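Hikora Hand-Held Gripper: a buyer's review after a full season of use

Posted 18 Dec 2025

I put off buying one of these for a long time. Our budget for the whole data side of the project was $1696, and when you're that small every line on the spreadsheet feels like a personal decision (I may have slept badly over the shipping cost). We'd been borrowing time on a proper arm, and it was lovely, but we spent more of each visit setting up than picking anything up. So in the end we went for the Hikora, the hand-held kind you squeeze yourself, and I've now had it long enough to have opinions!

First, the price. The gripper took the biggest bite out of our money, as you'd expect, and I'd tell anyone planning a purchase like this to leave room for the things that go with it. Fingertip pads wear. We bought a set of 12 spares from Lu at the same time as the gripper and I'm very glad we did, because ordering them later means paying shipping twice. Put aside another $55 for straps, a decent carrying case and whatever cable you will certainly leave behind somewhere.

Before settling on it I also looked hard at the Jiso, which costs less and weighs less. On paper it's the sensible choice for a small group. What put me off was the grip, which felt stiff to me after a few minutes, and I have fairly small hands. If yours are bigger you may not mind at all, so do try both if you possibly can.

Now, how it works day to day. I like it very much for light, soft, awkward things, the sort of household bits our project is mostly made of. Foam is a good test, I think, since you can feel straight away if you're squeezing too hard, and the Hikora lets you ease off nicely. It's less happy with anything heavy, and my wrist starts to complain well before the gripper does. I plan for up to 100 short recordings in a sitting and then I stop and make tea.

My grumbles are small ones. The housings are wide, so reaching between things that stand close together takes some care. The manual is thin, and I had to write to Gandham, where we bought it, to find out how to change the pads. They answered kindly and quickly, I should say.

Would I buy it again? Yes, with the spare pads in the same order, and I'd ask about a second unit while the first was still being quoted. We're saving up for ours now.
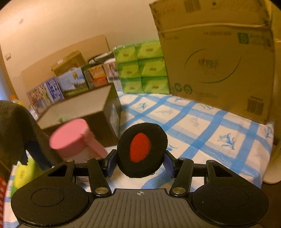 The Hikora holding a black foam disc with a red patch, over the blue plaid cloth.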